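Robotics & Automation > Simulation & Offline Programming > Grippers
Tagged: gripper, wrist camera, simulation, e-stop, grasp detection

Gripper thinks it's holding something when it isn't, in the sim AND on the real arm

Ailsa Leckie
October 20, 2023

Hi all, long-time reader, first time I've been stuck enough to post. I look after one arm with a parallel-jaw gripper in a small parts shop near Skistberg. We pick little moulded caps out of a tray and put them in a fixture, all day long, nothing fancy. I try everything out in Sistar first (that's our simulator, an older version, please don't start on me about upgrading) and then push the program across to the real controller.

So the trouble. Every so often the arm decides it has a cap when it doesn't. It lifts off, swings over to the fixture, "places" thin air and carries on as happy as you like. On its own that's a nuisance and a gap in the tray at the end of the shift. But last week it did the opposite, and that's why I'm writing. It decided it had nothing when it really did have a cap, opened up halfway through the swing, and the cap went flying across the cell and pinged off the guard right beside where I was standing. I was outside the guard, so no harm done, but I hit the e-stop and I'll admit my hands were shaking a bit.

I've been through the log and the grasp check failed 127 times out of 2489 picks. I went back to the sim expecting it to be perfect in there, and it isn't! Same sort of rubbish. I can get the "part held" flag to come up true in Sistar with no part loaded at all. I've attached what I get from the wrist view with the jaws open, in case I've set something up in a silly way. 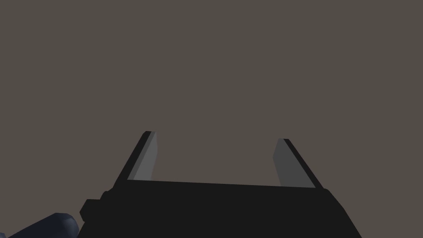
Wrist view in the sim, jaws open, nothing between the fingers.

The flag is worked out from finger position. If the fingers stop before they're fully shut, it says held. If they go all the way, it says empty. I didn't write that bit, it came with the program from Gourlay, who did the install and have since stopped answering my emails. Is it the sensor, the fingers, the program, or me? I'd really like to understand it before I let it run on its own again. My boss wants it going full time by December and I'm not signing off on something that throws things.

Thanks heaps for any help.

PS: I've already swapped the cable. Everybody always says swap the cable.

---

ferkmont_fitter

G'day Ailsa. First thing, good on you for stopping it. Leave it stopped until you've sorted the letting-go-mid-swing part, and treat that as a separate fault from the false holds. They may well have the same cause, but one costs you a cap and the other can cost you an eye.

I had almost the same thing on a packing cell at Ferkmont a few years back, and there were two things going on at once, so it took me ages. I'd fix one, the numbers would get a bit better, I'd pat myself on the back, and then off it went again.

The first was the closed position. The program had a fixed number in it for "fully shut", typed in on the day of the install, and everything was judged against that. Then we changed the finger pads for slightly thicker ones. Now the fingers touched each other before they ever got to that number, so as far as the program knew they'd been stopped by a part. False hold every time the margin was tight. Your sim doing it with no part loaded smells exactly like this to me. I'd bet the finger model in Sistar and the number in the program don't agree with each other. Close the jaws on nothing in the sim, write down where they stop, and compare it with what's in the code. Then do it on the real one (slow speed, nobody inside the guard) and compare that too. Do it a few times over, you want to see if it wanders.

I did notice in your picture that the fingers lean away from each other, so the gap is wider up top than at the base. Might be nothing, might just be how your gripper is made or the angle of the view. But please go and look at the real ones side by side with the model. If the real fingers close flat and parallel and the model's don't, then the sim is closing on a different shape than you've got in the shop, and I wouldn't trust any grasp result out of it until that's fixed.

The second thing was when the check happens. Ours kept checking all through the move. If the part settled in the pads a smidge during the swing, the fingers crept in past the limit, the program said "oh, empty" and sent an open command to get ready for the next pick. Out goes the part. Sounds like your flying cap, doesn't it? Search the program for anything that opens the gripper when the flag drops. What you want is for a dropped flag to stop the arm and leave the jaws exactly as they are, then wait for a person. It should only ever open at the fixture, or when you tell it to by hand.

Once I'd changed both of those we ran 3650 picks with me sitting there drinking bad coffee and watching, and I was happy to leave it alone after that.

One more thing, get whoever looks after safety at your place to see the cell before you restart. I don't know what your guard is made of or how high it goes, and neither does anyone else on here.

---

sparky_jo

its the cable. or the connector. had one go on me and it did all sorts. swap it and see

---

mill_end_maggie

Agree with most of what the Ferkmont fellow said, but I'd add a warning about leaning on finger position for small caps in the first place. If your cap is thin-walled it squashes, and then the difference between "holding a cap" and "holding nothing" gets so small that any wear at all will eat it up. What's your grip force set to? We had ours far too high because somebody had been chasing drops, and turning it down fixed more than the new pads did. Go down in little steps though, and do it at slow speed, or you'll be dodging caps again!

If you can stretch to it, put a cheap beam sensor just before the fixture so the arm passes the part through it before placing. Then you've got two things that have to agree, and if they don't, it stops. Took me an afternoon, most of it looking for the right bracket.

Oh, and log the actual finger position on every pick as well as the yes/no. I had 112 bad ones before I thought of doing that and they were no use to me whatsoever, just a column of the word FAIL.

---

Ailsa Leckie

Oh you lot are wonderful. Had a quick look at lunch and the closed number in the program does not match where the sim fingers stop, so that's one down. And there IS an open command tied to the flag, buried in a routine called "recover". I've taken it out and put a stop in its place, but only in the sim so far. The real arm stays off until our safety person has been through it with me. Going to log the positions too. Will have a look at the grip force tomorrow and post what I find.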